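Support > Bug Reports > Cundemier > Closed

Ticket 3434 - party stuck in Laton gate cutscene, save won't load after patch

Status: closed (workaround + fix in next build)
Platform: PC
Opened: 7 Jun 2019
Followers: 52

We use cookies to keep you logged in and remember your ticket filters. OK / Settings

REPORT

Game hangs at the Laton gate. Four person party, act two, just after the toll bridge. Cutscene starts, gate captain says her first line, then nothing. Music keeps going. Mouse moves. Esc does nothing. Have to kill it from task manager.

Worse part - autosave fires right before the cutscene, so now the autosave hangs too. Loads to 99 percent and sits there. Last manual save is before the bridge, two hours back. Not thrilled.

Game version is build 1699, the one that changed the companion skills. Was on the build before it until last night. Save was started on the old build. No mods. Never had mods.

Party:
- my main, fighter, level 11
- Samuel (companion, respecced to healer)
- the archer from the mill
- hired mage from the inn

Steps:
1. cross toll bridge
2. walk to gate with all four
3. cutscene
4. hang, every time

Tried so far: verify files (clean), reinstall, windowed mode, turned off cloud saves, new profile and copied save over. Same thing.

LOG - SUPPORT

Got it, thanks for the save. Pulled the log from your zip. Last lines before the hang:

[dialog] load laton_gate_02
[dialog] speaker 1 ok
[dialog] speaker 2 waiting on skill check
[dialog] speaker 2 waiting on skill check
[dialog] speaker 2 waiting on skill check

That last line repeats 192 times then the log stops. So it's not a crash, it's waiting for a skill check that never comes back. Speaker 2 in that scene is whichever companion has the highest Persuade.

Need from you:
- character sheet for everyone, skills tab
- did you respec Samuel before or after the patch
- is the mage hired or did you swap him in later

REPLY - REPORTER

Samuel respecced before the patch. At the mirror in the camp. Mage was hired in act one, never swapped.

Skills tab, typed out bc the screenshot key doesn't work in that menu (seperate ticket I guess):
Main - Persuade 1
Samuel - Persuade 4, but it shows greyed out??
Archer - 0
Mage - Persuade 2

Samuel's 4 is grey and the tooltip is blank. Everyone else has a normal tooltip.

LOG - SUPPORT

Grey with blank tooltip is the clue. Old build had Persuade as one skill. New one splits it in two, Charm and Bargain, and converts your points the first time the save is loaded. Looks like points put in through the mirror got skipped by the conversion. So Samuel has four points in a skill that no longer exists. Gate scene picks him (highest number), asks for a roll, there's no skill to roll, waits forever.

Which also means your mage still showing Persuade 2 is odd. Should say Charm or Bargain. Did you spend points on him at the mirror too?

REPLY - REPORTER

Yes. Everybody. Did the whole party in one go, right before I quit for the night. Forgot about that. Didn't think it mattered.

LOG - SUPPORT

Matters. OK try this on the manual save, the pre-bridge one. Make a copy of it first, please.

1. load it
2. do NOT cross the bridge
3. fast travel back to camp
4. use the mirror on Samuel, reset all, confirm with zero points spent
5. save, quit to desktop, reload
6. mirror again, spend points

Step 5 is the one people skip. The skill list only rebuilds on a cold load. Main menu is not enough.

REPLY - REPORTER

Half worked. Samuel now has Charm and Bargain, tooltips are back, put two in each. Went to gate. Hung again. Same spot, same line.

New log attached.

LOG - SUPPORT

Yeah. New log, speaker 2 is now the mage. Highest old Persuade left in the party is his 2, and the scene looks at the old number before it looks at the new ones. My fault, should have said do all four. Same steps for the mage and your main. Archer has nothing in it so leave him, though resetting won't hurt.

If you don't want to reset the mage: dismiss him at the inn, do the gate with three, hire him back after. He keeps his level and gear. Loses the food buff.

REPLY - REPORTER

Reset all of them. Gate works! Captain finishes talking, Samuel gets his line, picked the Bargain option and paid less toll than last time I played this.

Still want the autosave back if theres any way. Two hours, plus a rare drop off the bridge troll (the Drollura ring, the one with the extra action point). Killed him again and got boots.

LOG - SUPPORT

Can't edit saves for people, sorry. But there may be a way in. The autosave hangs because it resumes straight into the cutscene. If the party leader isn't in range of the trigger on load, scene doesn't start.

- put the autosave in the folder by itself
- launch, Load, hold Left Shift while clicking Load
- keep holding until the map name shows
- that's safe load, drops the party at the last waypoint

If you touched the waypoint at the toll bridge you'll land there. If not it'll be the mill. Either one is fine, both are outside the trigger.

Then camp, mirror, all four, quit, reload. Before you go anywhere near the gate.

REPLY - REPORTER

Shift thing did nothing first two tries. Third try worked - was letting go too early. You have to hold it through the black screen too, not just the loading bar. Might want to put that in the help page.

Landed at the mill. Party all there. Ring is there!! Mage was standing in the river but walked out ok.

Did the mirror on everyone, cold restart, back to gate, fine. In Laton now. Played an hour, no hangs. The one leftover: journal still says "Speak to the captain" even though I did. Doesn't seem to block anything, next quest came up.

LOG - SUPPORT

Good. Journal line is known, clears when you talk to the harbor master. If it doesn't, open a new ticket and link this one.

Note for the team, copying here so it's all in one place:

- cause: points spent at the camp mirror on the old build aren't converted on first load
- scene picks speaker by old Persuade value, no fallback when the roll is missing
- hits any scene with a companion check, not just the gate. Also seen at the tannery and the February festival quest
- hired companions affected same as story ones
- fix A: convert mirror points on load
- fix B: if roll doesn't return in five seconds, fall through to the leader
- B is small, goes in first. A needs a test pass on old saves
- help page: safe load wording, hold until map name, includes black screen

Anybody else landing on this ticket: if your skills tab has a grey number with no tooltip, you have this. Reset that character at the mirror with zero spent, save, full quit, reload, then spend. Do it for every character you ever used the mirror on. Don't start a new game over it.

If the mirror itself is missing from camp that's a different bug, search "camp mirror gone". Usually means you moved camp before finishing the tent quest.

REPLY - OTHER USER

Same hang at the tannery, same build. Grey Persuade on two hires. Reset worked. On controller there's no shift so safe load is what, exactly?

LOG - SUPPORT

Hold the left bumper. Same timing. If the pad isn't picked up yet at the title screen, press any button once before you pick the save.

REPLY - OTHER USER

Bumper worked, second go. Thx. Lost a couple potions from the belt slots but whatever, they were in the camp chest.

LOG - SUPPORT

Yep, safe load dumps belt items to the chest. Nothing gets deleted. Adding that to the help page as well.

Closing. Both fixes logged against the next build. Reopen if the gate hangs again after a full reset, and attach the log from that session, not an older one - we got three old ones this week and they all say the same thing. 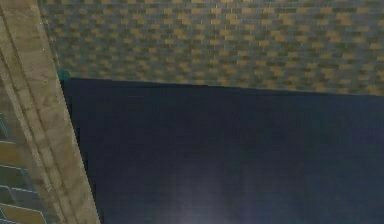
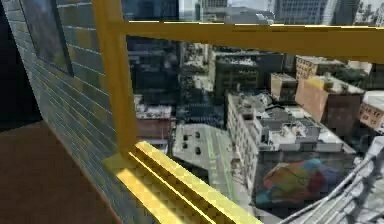

Cundemier Player Support - Saves and Quests Team

Related: camp mirror gone after moving camp
Related: screenshot key ignored in skills tab
Related: journal entry stuck on "Speak to the captain"

52 followers - 7 comments hidden - Share

Replies to closed tickets aren't read. Open a new one and paste the ticket number in the first line.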